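Workshop log, March. Entry for the hand-held gripper build.

The session opened at 6 in the evening and closed shortly before midnight. The heating in the shared workshop had been turned down for the season, and the first half hour was given over to clearing the long bench, which had been left covered in offcuts from the shelving project. Bench time was entered in the book under the Mersha account, as agreed at the start of the year.

The purpose of the evening was to complete the second round of grip trials and to decide whether the present finger design should go forward to the next printed set. Both questions were to have been settled in February. They were delayed by the failure of the workshop printer, which has since been repaired with a replacement hot end from Horken and now holds temperature without complaint. The first layer is still poor in the back left corner of the bed. Parts are being placed to avoid it.

It should be recorded that the mechanism itself is now in good order. The play in the linkage that was noted in the last entry has been removed. The earlier arms had been printed with the pivot holes slightly oversize, and the bushings turned in their seats under load. The new arms were printed tighter, and the bushings were pressed in with the bench vise and a block of scrap maple. One was started crooked and had to be driven out and pressed again. The jaws now open and close evenly and return to the same position when the trigger is released.

The trials were run to the written sheet. Each object was picked up from the bench, held for a slow count, turned through a quarter circle and set down. The count on the trigger tally stood at 591 when work began. The schedule for the evening was as follows: the small glass jar, the paint tin, the wooden dowel, the folded cloth and the steel ruler laid flat. The ruler has been the most difficult of these from the beginning, and it remained so. The tally was stopped at 598, well short of what had been planned, when the jar slipped during the turn and the trials were suspended for inspection. 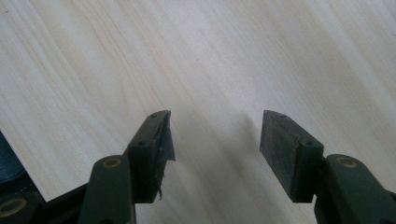 The pads have been the weak point of this project for some time, and the question of material can no longer be put off. The current set was cut from Lavance sheet and fixed with contact adhesive, following the method used on the first prototype. On the left finger the rubber has torn and begun to peel, with a flap curling outward at the top and frayed strips down the inner side, while the right pad remains flat and whole, though its surface is dull and worn. Both were cut from the same sheet and fitted on the same evening. The difference is therefore unlikely to be a fault in the sheet alone. The left finger was lightly sanded before the adhesive was applied and the right finger was not, and it had been assumed until tonight that sanding would help.

A second possibility was considered. In the ruler trial the operator tends to bring the left finger down to the bench first and drag it inward to get under the edge. This is a habit of the hand and would not be repeated by an arm. If the damage comes from dragging, the remedy is a small chamfer at the tip and a change in technique, and the adhesive can be left as it is. If it comes from the bond, the chamfer will do nothing. The two causes will have to be tested separately, which means another week at least.

Work on the electronics was limited. The Endis board was powered from the bench supply and the position sensor was read through the full travel of the jaws. The readings were steady at both ends and noisy in the middle, as before. The cable was moved away from the supply leads and the noise was reduced, but it was still present. A shielded cable is on order. The logging program was left running during the trials and the file was saved under the evening's session name. The file has not yet been reviewed.

Some time was spent on the drawing. The pad recess on both fingers is to be made deeper, so that the top edge of the rubber sits below the surrounding plastic and cannot be caught. The screws will stay where they are. There was a temptation to redraw the entire finger - the profile could be lighter - but this was set aside. The arms fit, the pivots are sound, and a new profile would require the trials to be started again from the beginning.

The following was decided before closing. Trials will not be resumed on the present pads. Both will be removed and kept in a labeled bag for comparison. A new pair of fingers will be printed with the deeper recess, and 8 pads will be cut at one sitting from a single piece so that the spares match. Half will be bonded to sanded plastic and half to plastic as printed. The tally will continue from its present figure.

Expenses for the evening came to one tube of adhesive, already opened and charged to the project, and a share of the printer filament. The vise handle is loose and has been reported on the board by the door. The bench was wiped down, the supply switched off at the wall, and the printer left covered.

Left to do: order the shielded cable for the trigger side as well, find the other maple block, and read the log file before the next session.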